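Falten statt Stapeln: Wie ein T-Shirt in die Schublade kommt
Projektbericht von Bezawit Weldu, Lộc Châu und Tươi Nghiêm 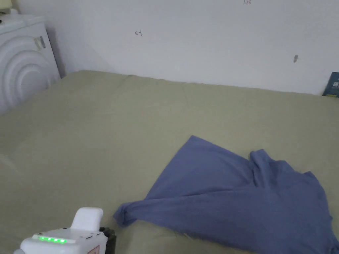 Abb. 1: Blaues T-Shirt auf dem Bett, noch ungefaltet.

Worum es ging

Wäsche falten kann jeder, dachten wir. Dann haben wir zu dritt in der Projektwoche nebeneinander T-Shirts gefaltet und drei völlig verschiedene Päckchen herausbekommen! Lộc legt die Ärmel nach hinten und klappt alles zweimal um, Bezawit rollt, Tươi faltet so klein, dass das Shirt aufrecht stehen kann. Damit hatten wir unsere Frage: Welche Methode ist schnell, passt gut in eine Schublade und lässt das Shirt am nächsten Morgen ordentlich aussehen?

Material und Arbeitsfläche

Zuerst wollten wir am Schreibtisch arbeiten, aber der war für die größeren Shirts zu schmal. Auf dem Bett ging es viel besser, man kann den Stoff in alle Richtungen ausziehen und hat noch Platz daneben. Wichtig ist nur, das Laken vorher glattzustreichen, eine Falte darunter drückt sich beim Legen sofort nach oben durch. Als Laken haben wir ein graugrünes genommen, auf dem sich die blauen Shirts gut abheben. Insgesamt haben wir in der Woche 200 Faltungen gemacht und in unsere Tabelle eingetragen. (Ja, davon träumt man irgendwann.)

Durchführung

Jeder Durchgang begann mit einem zerknüllten Shirt. Das war uns wichtig, denn so kommt die Wäsche ja auch vom Ständer oder aus dem Korb. Zuerst den Kragen suchen, dann die Schultern auseinanderziehen und die Ärmel ausdrehen. Gerade die Ärmel haben uns überrascht: Wenn einer in sich verdreht ist, kostet er mehr Zeit als das ganze restliche Falten. Erst wenn das Shirt flach lag, kam die eigentliche Methode dran. Gestoppt haben wir vom ersten Griff bis zum fertigen Päckchen, und die Rollen wurden nach jeder Runde getauscht, damit alle jede Methode üben.

Ergebnisse

Das Rollen war am schnellsten, und zwar bei uns allen. Leider rollen sich weiche Baumwollshirts gern wieder auf, wenn man die Schublade öfter auf- und zuschiebt. Die klassische Methode mit den Ärmeln nach hinten sah am nächsten Tag am glattesten aus. Am meisten Shirts bekamen wir mit Tươis Stehmethode unter, und man sieht von oben jedes einzelne! Dafür braucht sie Übung, in den ersten Runden sind uns die Päckchen ständig umgekippt.

Schwierigkeiten

Beim Stoppen waren wir am Anfang uneinig, ob das Ausdrehen der Ärmel mitzählt. Tariq Zaidi aus der Parallelgruppe hat uns dann geraten, beide Zeiten getrennt aufzuschreiben. Die ersten Durchgänge mussten wir deshalb wiederholen. Ein Shirt mit ausgeleiertem Saum haben wir aus der Wertung genommen, weil es sich bei keiner Methode gerade legen ließ.

Ausblick

Wir würden sehr gern mit Hemden und Kapuzenpullis weitermachen. Lộc hat schon eine Idee, wie man die Kapuze als Tasche für den Rest benutzt, und zu Hause falten wir inzwischen alle drei stehend.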